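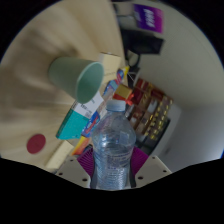 Seit heute Morgen brummt mir wieder der Schädel, die vierte Migräne im Mai, und dabei hatte ich mir so fest vorgenommen, dass es diesen Monat besser wird! Um 4 Uhr war ich wach, linke Schläfe, das übliche Pochen, dann das Flimmern am Rand. Tablette genommen, Rollo runter, Waschlappen auf die Stirn. In der Praxis in Salden haben sie mir ja beim letzten Mal ans Herz gelegt, mehr zu trinken und es auch aufzuschreiben (ich und aufschreiben, na gut, ich tu's ja gerade). Also ab jetzt immer so eine durchsichtige Plastikflasche mit Schraubdeckel in Reichweite, dann sehe ich wenigstens, wie wenig ich schaffe. Bis mittags waren es 780 ml, gar nicht schlecht für jemanden, der sonst von Kaffee lebt.

Den Kaffee habe ich übrigens nicht ganz weggelassen, eine kleine Tasse, und die hat sogar gutgetan. Gegen 9 konnte ich das Rollo wieder halb hochziehen und habe ein halbes Brötchen gegessen. Nachmittags kurz nach Hemitz zur Apotheke, zu Fuß und mit Sonnenbrille, obwohl es bewölkt war, ich muss ausgesehen haben wie ein verkaterter Filmstar. Magnesium geholt, das ohne den scheußlichen Orangengeschmack!

Jetzt sitze ich auf dem Balkon, der Kopf ist noch wattig und der Nacken steif, aber das Pochen ist weg. Den Kalender für die Neurologin muss ich noch nachtragen, da fehlt mir die ganze letzte Woche. Und morgen rufe ich wegen der Krankengymnastik an.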